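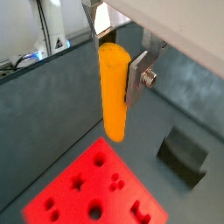

I have been thinking about shape sorters for most of July and I'd like to make it your problem.

The premise of the toy is that every peg has one home. The premise of every toddler I have met is that every peg goes in the round hole if you lean on it.

I bought my first one at a yard sale in Cedbridge. It came with 10 pegs, one of which belonged to some other toy entirely. I spent an evening on it. I have a degree. 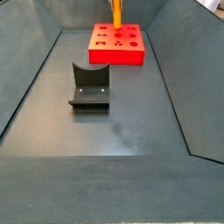 Cylinders are the easy peg and everyone knows it. No corners, no wrong way to twist it, you just have to be over the right spot. Which sounds simple until you look at a red block like this one, with a round hole bang in the center, a star right beside it, and a yellow cylindrical finger coming down at the back row. So much choice. I blame the designer.

My friend Ülle Mockus ran a toy library in Gevbridge for years and says the star is the one that ends friendships. Five points, and she has seen grown men try all of them twice.

She also says pegs never go missing evenly. The library had 47 spare triangles in a coffee can and not a single cylinder - they roll. Under the fridge, under the radiator, out of your life.
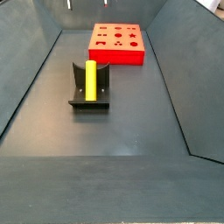
Yellow peg, upright in its black holder. Red sorter, same bin, keeping its distance.

A holder is the part I envy. Ours live in a sock.

Anyway, if you have a spare cylinder and you're near Cedbridge, I'll trade you for a peg that fits nothing. It's a lovely shade of green.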